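Shirazi Reading Room and Postal Library
Frequently Asked Questions

Last updated 22/06/2022

Joining

Who can become a member?
Membership is open to anyone aged 16 or over who has a postal address within the county. Younger readers may borrow on a parent's or guardian's card. Proof of address must be shown when the card is collected, or a copy enclosed with a postal application.

Is there a fee?
There is no fee for ordinary membership. A replacement card costs £2. Organisations that wish to borrow sets of books for reading groups should apply for a group card, for which the yearly charge is £10.

How long does a postal application take?
Applications are dealt with in the order in which they arrive. Please allow two weeks. Incomplete forms are returned to the sender and are not kept on file.

Borrowing

How many books may I borrow at one time?
Members may have up to six books on loan, of which no more than two may be from the Nundier Collection. Group cards allow up to 10 copies of a single title.

What is the Nundier Collection?
The Nundier Collection consists of 1,344 volumes of local history, travel and natural history, left to the library under the terms of a bequest. Most may be borrowed in the usual way. Volumes marked with an R in the catalogue may be read on the premises only.

How long is the loan period?
The loan period is four weeks for books borrowed in person and six weeks for books sent by post. The longer period takes account of time in transit, and no further allowance is made for postal delays unless the carrier has announced a general stoppage.

May I renew a loan?
A loan may be renewed twice, provided that no other member has reserved the book. Renewals may be made by telephone, by letter or through the online catalogue. Please have your card number to hand.

The online catalogue says "Beta" at the top of the page. Can I rely on it?
The Beta catalogue holds the same records as the card index, with the exception of pamphlets, which are still being entered. Reservations made through it are valid. Members who cannot find a title should ask at the desk before assuming that it is not held.

Postal loans

Who pays the postage?
The library pays the outward postage. Members pay for the return, except those registered as housebound, who receive a prepaid label with each parcel. Parcels over 2 kg are sent in two parts - usually on the same day, though they may arrive separately.

How should books be packed for return?
Please use the Plundiser book sleeve in which the parcel was sent. If it has been lost or torn, any stiff card wrapping may be used instead. Padded envelopes alone are not suitable for hardbacks, as the corners are easily crushed.

Care of books

How should I look after a thick paperback?
Long paperbacks suffer most at the spine. They should not be left open and face down, nor pressed flat in order to hold a page. When a book is not being read it should be closed and laid flat on a table or shelf, out of direct sunlight.

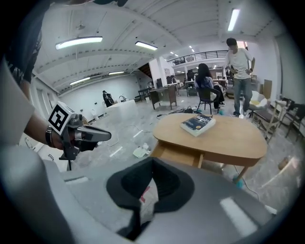 Siamek's rule was that a paperback of 700 pages should be read as two books, resting it for a day in the middle, wrote Siamak Dehghan in a letter to the library in March, adding that a printer's error in our newsletter had given the saying to "Siamek" and that he would be glad to see it put right. The library is pleased to do so, and agrees that a spine held open for hours at a time will weaken.

May I mend a torn page myself?
No. Household sticky tape turns yellow and damages the paper. Please place a slip of plain paper at the torn page and mention it when the book is returned. No charge is made for ordinary wear.

What happens if a book is lost or badly damaged?
The member will be asked to pay the cost of replacing it. For volumes in the Nundier Collection the charge is set individually and may be as much as £200. Borrowing is suspended until the matter is settled.

Donations

Does the library accept donated books?
Yes, in clean condition and by prior arrangement. We are unable to take encyclopaedias, magazines or books with mould. Donations that are not added to stock are sold at the spring book sale - the proceeds go towards new purchases.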